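Sydorenko Help Desk
Ticket 106: Left gripper position jumps during visitor demo
Product: Flasevura hand-held pair
Site: Stollham demo room
Opened by: Elvia Meléndez
Assigned to: Trilok Jaiswal
Priority: Normal, open day in progress
Status: Closed

Original message, 9:40 am, Elvia Meléndez

Good morning, and thank you in advance to whoever picks this up, I know you are all stretched with the Pornbridge install. We have our open day in Stollham today and 28 people are signed up for the first group, so I am a bit anxious to get this sorted out before lunch!

We are showing visitors how a person records a task with the Flasevura pair, one gripper in each hand, and then we play the recorded paths back on the big screen so they can see the two hands move. It went beautifully at rehearsal. This morning the left hand on the screen keeps hopping sideways and then coming back, maybe a hand's width each time. The right one hardly does it at all. It started once we moved to the dressing table station, the one with the oval mirror, and when Fedir walks away from there with the same pair everything calms down again.

What we have tried so far: restarted the viewer, restarted both grippers, swapped the USB ports, and wiped the marker cubes with the little cloth that came in the case. The battery page says 100 for both. Fedir Demchenko also ran the quick calibration twice and it passed twice. 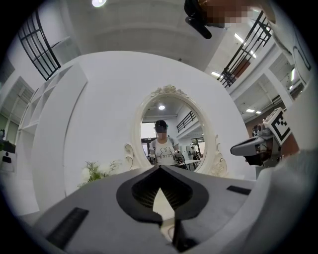
Dressing table station, facing the mirror.

Reply, 9:58 am, Trilok Jaiswal

Hi Elvia, good to hear from you, and congratulations on filling the group. Thanks for telling me what you already tried, it saves us both a lot of back and forth.

My first guess is the mirror. The tracker works out where the gripper is from whatever it can recognize in the room, and a reflection gives it a second room that moves the wrong way. Your mirror has a gripper in it, the ceiling light, the railing upstairs and a person or two, so there is plenty in there to latch on to. Could you please do these in order and write down what happens after each one?

1. Hang a plain cloth over the glass, matte if you have one, and record a short run. Leave the table where it is.
2. Take the cloth off, turn on "Ignore reflected markers" under Tracking, and record the same run again.
3. Send me both recordings from the export menu, along with the one that jumped.

Please don't calibrate again between runs or I won't be able to compare them.

Update 1, 10:35 am, Elvia Meléndez

Done, and sorry for the wait, the first visitors came early and one gentleman had a great many questions about gears (he was lovely). With the cloth up, six runs and not one hop. With the cloth off and the setting on, it is better, but I still saw the left hand twitch twice when Fedir reached toward the hair tool on the tabletop. All three recordings are uploaded.

Reto Reisinger asked me to add a question of his. He wonders whether the cables could be part of it too, as we have a power strip and several leads on the floor by the table, and he had the idea that one might be tugging on the right-hand unit.
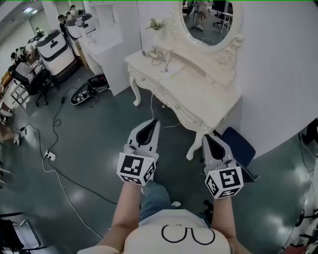
Update 2, 11:20 am, Trilok Jaiswal

Both questions answered, I think. I went through the recordings frame by frame with Roksolana Ostapchuk from the tracking team. The jumps line up with moments when the mirror fills a big part of the left camera's view. In the cloth runs the path is smooth from start to finish.

On Reto's question, I don't find any sign of pulling in the right-hand data. I would still tape down whatever crosses the floor where guests walk, and leave some slack in the cord on the right gripper so it can follow the arm up to the table.

The twitches with the setting on are a different matter. It filters out mirrored marker codes, but it does nothing about mirrored furniture or lamps. Roksolana has put in a request to have the help page say so, as it currently sounds as if mirrors are fully covered. My apologies for that.

For today, please keep the cloth on and the setting on, and run one full calibration over the lunch break, with the cloth already in place.

Update 3, 3:15 pm, Elvia Meléndez

We ran the whole afternoon that way and the left hand behaved itself. Fedir let several visitors try the pair, including a girl who put the vase exactly where she was told and was very proud of it. One person asked why there was a tablecloth over the mirror, so Fedir took it off and showed them the hopping on screen, and I believe that was the most popular part of the day!

Reto taped the cables before the second group came in. Please close this one, and thank Roksolana for me too.

Closing note, 3:30 pm, Trilok Jaiswal

Closed as resolved with workaround. Cause: reflections in large mirror near the work area. Help page change is being followed under Roksolana's request. Elvia, if you take the same station to the December event, bring the cloth.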